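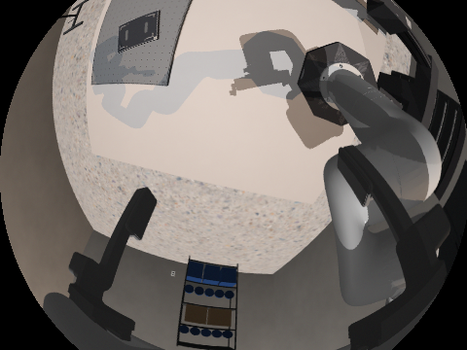 Saturday, late, kitchen

Went to the Grornen evening after all. I had said I wouldn't, and then the rain stopped and I ran out of excuses. The flyer has been on the fridge since the start of May promising "a new way of sleeping", and I have slept badly for so long that even I was a bit curious, though I'd have denied it to anyone who asked.

It was in the upstairs room at Brolletti, the one they let out when they can't fill it with diners. Chairs in rows, a table of leaflets, jugs of water with cucumber in. The woman running it had a headset microphone in a room where she could have been heard by whispering. She began by asking us to put a hand up if we had woken in the night this week. Every hand went up, naturally. Who doesn't wake in the night? She nodded as though we had all confessed to something serious.

The theory, as far as I could follow it, is that we sleep in the wrong number of pieces. You are meant to go to bed early, get up on purpose at 2, sit in a dim room drinking something called Brurine, and then go back for the second half. Our ancestors did it, apparently. Our ancestors also had worms and no teeth, and I'm not in a hurry to copy them on that either. I have read before that people used to sleep in two goes and it may well be true, I don't know. But I'd bet they didn't do it with a powdered drink at thirty quid a tub.

Brurine tastes of hay and the inside of a handbag. We each got a paper cup. The man beside me drank his in one and said he could feel it working. It was twenty to eight in the evening. What could he feel?

Then the graph. There is always a graph. A line going up, with "rested" written along the side and the weeks along the bottom. I asked how they had measured rested. She said it was self-reported. I asked by how many people, and she said 811, quite proudly, and I'll admit that was more than I expected. So I asked whether those were people who had bought the tub. She said they were "members of the community". So, yes. People who had paid thirty pounds and got up in the middle of the night for weeks were asked if it had been worth it, and they said it had. I'd have said so too. I said it about the rowing machine.

I don't think she was a crook. That is the annoying part. I think she sleeps well and has decided this is the reason. She had that slightly polished look of somebody who goes to bed at nine and has no neighbours above her.

Two things I will give them. She said not to look at a clock when you wake, and I do look, every time, and then I do the sum of how long is left and lie there being cross at the answer. And she said not to lie in bed trying. Neither of those costs anything and neither has anything to do with Brurine. I noticed they went by very fast, between the graph and the order forms.

The order forms had 10 per cent off if you signed tonight. I am always suspicious of tonight. If it works it will still work on Tuesday. A good few people signed. I took a form so as not to seem rude and have written the shopping on the back of it.

Walked home by the canal. Passed Atallah, still open, and bought a loaf and those flat biscuits with the seeds, one of which I am eating now over the sink. It will probably keep me awake. It was a nice walk though, everything dripping, and the lights on in the flats. I wondered how many of them would be up at two, with or without a drink.

Sleep things I have tried, while I am being honest with this book: the lavender pillow (made me sneeze), the heavy blanket (like being arrested), no coffee after lunch (kept it up until the second week, no difference I could swear to, but I was in a foul mood so perhaps it cancelled out), the recording of waves, warm milk, cold bedroom, socks, no socks. The best night I have had all year was after I helped shift next door's wardrobe down the stairs. I can't do that every day. They only had the one.

What I object to is how each of these arrives as the answer. A pillow can't just be a pillow that smells of something, it has to be a method, with stages. And then when it doesn't work you haven't done the stages properly. I saw that coming a mile off tonight. Somebody at the back said she had tried Brurine last winter and it did nothing, and the reply was had she been consistent. She went a bit red and said perhaps not every night. Poor woman. Nobody could be consistent at two in the morning in January. I nearly said something and then didn't, and now I wish I had.

Anyway. I've turned the bedroom clock to face the wall. That is the free bit and I am allowed to try the free bit. I expect I shall hear it ticking instead.

Must ring about the boiler on Monday. Must take the library books back, one of them is the sleep one, which I got as far as chapter four of and which did send me off quite nicely on the sofa, so credit where it's due. Bins. Reply about the christening.

Later. Couldn't settle. Came down for the other biscuit. No idea what time it is, as the kitchen clock stopped at Easter, so I suppose I am following the programme.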